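Rundgang vor dem Tag der offenen Tür – Checkliste Vorführbereich mit meinen Kommentaren

Halle 4, Vorführfläche Demivitz
Geprüft: Marisa Mancuso
Stand: April, Rundgang ab 8:30 Uhr, Einlass 11 Uhr
Verteiler: Standteam, Empfang, Haustechnik

Vorweg: Ich habe wieder die alte Liste von Trarnora genommen und meine Anmerkungen direkt daruntergeschrieben, weil mir die Kästchen allein nie reichen (ihr kennt das ja). Wo „offen“ steht, bitte vor dem Einlass erledigen und mir kurz Bescheid geben. Durchwahl ist die 2311, ich laufe aber sowieso die ganze Zeit herum!

1. Zugang und Wege

1.1 Eingang und Fluchtweg frei – in Ordnung
Beide Türen gehen ganz auf. Der Aufsteller mit dem Lumanlan-Logo stand halb im Weg, den habe ich gleich selbst zur Garderobe geschoben. Bitte da lassen.

1.2 Höchstzahl Besucher ausgehängt – in Ordnung
Es gilt die 64. Der Empfang zählt mit dem Klicker, und wer warten muss, bekommt einen Kaffee. Das hat letztes Mal prima geklappt.

1.3 Kabel über den Laufwegen abgedeckt – offen
Zwischen Beamer und Steckdosenleiste fehlt noch ein Stück Kabelbrücke. Ich bin selbst drübergestolpert, also wird das auch jemandem mit Kinderwagen passieren.

1.4 Absperrband um die Vorführzelle – mit Mangel
Hängt, aber viel zu tief. Kinder steigen da einfach drüber, Erwachsene leider auch. Bitte das zweite Band auf Hüfthöhe nachziehen, die Ständer haben oben eine Öse dafür.

2. Vorführzelle

2.1 Not-Halt gedrückt und wieder freigegeben – in Ordnung
Alle Taster ausprobiert, auch den am Pult. Der Arm bleibt sofort stehen und läuft erst nach dem Quittieren weiter. So will ich das sehen.

2.2 Türkontakt der Zelle – in Ordnung
Beim Öffnen steht alles. Der Riegel klemmt ein bisschen, man muss die Tür leicht anheben. Das ist lästig, für heute aber kein Grund, die Zelle zu sperren.

2.3 Tempo auf Vorführbetrieb begrenzt – in Ordnung
Ist im Programm fest eingestellt, und das Passwort habe nur ich. Nein, auch nicht „nur einmal kurz schneller, für die Presse“.

2.4 Ablauf in der Simulation durchgespielt – in Ordnung
Da habe ich mir richtig Zeit genommen. Wir lassen die Simulation ja auch auf dem großen Bildschirm laufen, und ich wollte sicher sein, dass die Leute dort etwas Brauchbares sehen. Den Greifvorgang habe ich mehrmals angehalten und mir angeschaut, wie nah die Finger an den roten Klotz kommen. Für das Publikum ist genau das die spannende Stelle, also beim Erklären ruhig dort auf Pause drücken.

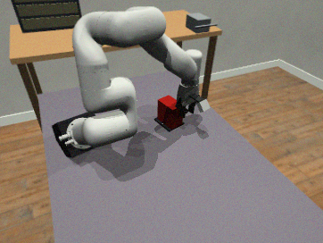
Die Schrift im Bedienfenster ist mir allerdings zu klein, von der dritten Reihe aus konnte ich nichts mehr lesen. Bitte vor dem Einlass größer stellen und einmal von ganz hinten testen.

2.5 Ersatzteile und Werkzeug aus der Zelle entfernt – mit Mangel
Ein Inbusschlüssel lag noch neben dem Sockel. Liegt jetzt in der Schublade vom Pult, wer ihn vermisst, weiß also Bescheid.

3. Mitmachplatz für Besucher

3.1 Handsteuerung nur mit Betreuung – in Ordnung
Am Mitmachplatz steuert man ausschließlich die Simulation von Nuvitz, der echte Arm ist davon getrennt. Habe ich mit gezogenem Netzwerkkabel gegengeprüft. Trotzdem bleibt immer jemand von uns daneben, schon damit die Leute Fragen stellen können.

3.2 Altersgrenze – in Ordnung
Ab 6 Jahren, steht am Tisch und auf dem Handzettel. Kleinere dürfen natürlich gern zuschauen!

3.3 Sitzplätze standsicher – offen
Der Drehhocker mit dem Riss im Polster kippelt. Der kommt weg, nebenan stehen genug normale Stühle.

4. Personal und Erste Hilfe

4.1 Einweisung Standteam – offen
Um 10:15 Uhr am Pult, bitte pünktlich. Dauert keine Viertelstunde. Wer die Einweisung verpasst, macht Empfang und geht nicht an die Zelle.

4.2 Verbandkasten – in Ordnung
Vollständig, Pflaster habe ich noch nachgelegt.

4.3 Feuerlöscher – in Ordnung
Plakette gültig, Löscher frei zugänglich. Bitte keine Jacken drüberhängen, das war beim letzten Mal der Fall und ich habe mich ziemlich geärgert.

Offen sind damit 1.3, 3.3 und 4.1, dazu das Band aus 1.4 und die Schriftgröße aus 2.4. Ich gehe um 10:45 Uhr noch einmal durch und zeichne dann ab.

M. Mancuso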